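Desk & Shelf Forum > Storage > Small containers
Thread: Diamond-relief pen cup, is the recessed base a problem?

driftless_oak
Picking this back up from the sticky about desktop containers. I have narrowed my choice to two cylinders. The first is the Mumesia, straight wall, diamond relief on the outside, narrower base. The second is the Fakir, smooth wall, full-width base. Same height within a few millimeters according to the two listings.

My concern is footprint. The Mumesia is narrower at the bottom than at the top, so the tipping edge sits inside the wall line. With a metal pen leaning to one side I would expect it to go over sooner than the Fakir. Has anyone measured this?

plumbline44
Measured, no. Owned, yes, for three years. It has gone over once and that was a sleeve catching a pen clip. The step at the base is small. What matters more is how the contents sit. If everything leans the same way, you have moved the center of mass toward that side and the base width starts to count.

Turn the long items so they lean against opposite walls.

kerf_and_rule
Disagree with plumbline44 on the step being small. I had the first version and it wobbled on a jointed tabletop whenever the base crossed a seam between boards. Moved it four inches and the wobble stopped. On a glued-up top that has been sanded flat you will never notice. On anything with a proud seam you will.

driftless_oak
My top is boards, fairly flat. I can put a straightedge on it.

Second question while I'm here. Does the relief collect dust? The Fakir wipes clean in one pass and I value that.

Genivaldo Aguiar
I keep a white one on the worktable with the mugs and the larger pots, so I can answer both.

Dust: yes, it collects in the low parts of the diamonds. A dry brush with soft bristles, run top to bottom along the columns, clears it. A cloth only gets the ridges. I do it on Wednesday with the rest of the table and it takes less time than the shelf.

Stability: mine carries a mixed load. One wide yellow marker or highlighter, a tall silver pen, a thin blue one beside it, a dark blue one at the left and a few short things that hardly clear the rim. The short ones are the real defect of the shape. In a deep cylinder anything under rim height has to be fished out, and you knock the others while you do it. 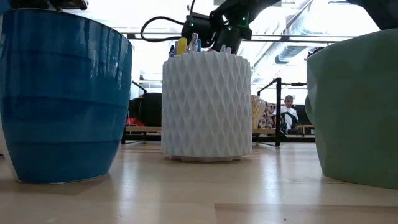
White holder between the blue pot and the green one.
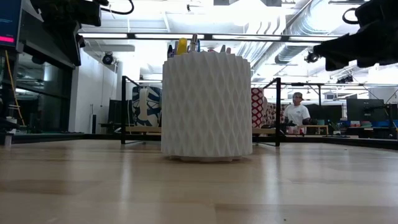 kerf_and_rule
The short items problem is easy to fix. Cut a disk of cork or dense foam to the inside diameter and drop it in. Three layers of 3 mm cork raised mine enough that a golf pencil clears the rim. It also stops tips from hitting the floor of the cup, for those who store things point down.

Check the inside diameter before cutting. The outside is useless for this on a relief cup, as the ridges add to it.

plumbline44
A raised floor raises the center of mass as well. You are fixing the retrieval problem and making the tipping problem worse in the same step.

kerf_and_rule
By the thickness of the disk. The pens are light. If you want to offset it, put the weight under the cork. I used steel washers in a single flat layer.

driftless_oak
Washers under cork is a good idea. What did the total come to?

kerf_and_rule
300 grams of washers. More than it needed. I had them in a jar.

tallow_street
Against the whole approach. Short items don't belong in a tall cylinder. Put them in a tray or a low dish and leave the cup for full-length pens. I went through this with a Dradel, which has an internal divider, and the divider only meant there were two places to fish around in. Sold it and bought a flat tray.

Also, markers should be stored horizontally. Vertical storage drains the ink toward one end.

plumbline44
Depends on the marker. Dual-tip ones, horizontal. A single-tip highlighter does fine upright with the cap down. Mine are years old in that position and still write.

tallow_street
Cap down, then. Most people put them in cap up so they can see the color.

driftless_oak
Cap color is how I find things, so cap up is likely what I would do too. I will accept a shorter marker life.

Straightedge result: one seam stands slightly proud, toward the back of the table. The front is flat. If I keep the cup forward of that seam, kerf_and_rule's wobble should not apply. I'm going with the Mumesia and a single layer of cork, no washers to begin with.

kerf_and_rule
Leave the cork a hair undersize. You will want to lift it out to clean, and a tight disk needs a hook.

driftless_oak
Noted. Will cut it 1 mm under and leave the Fakir for the kitchen.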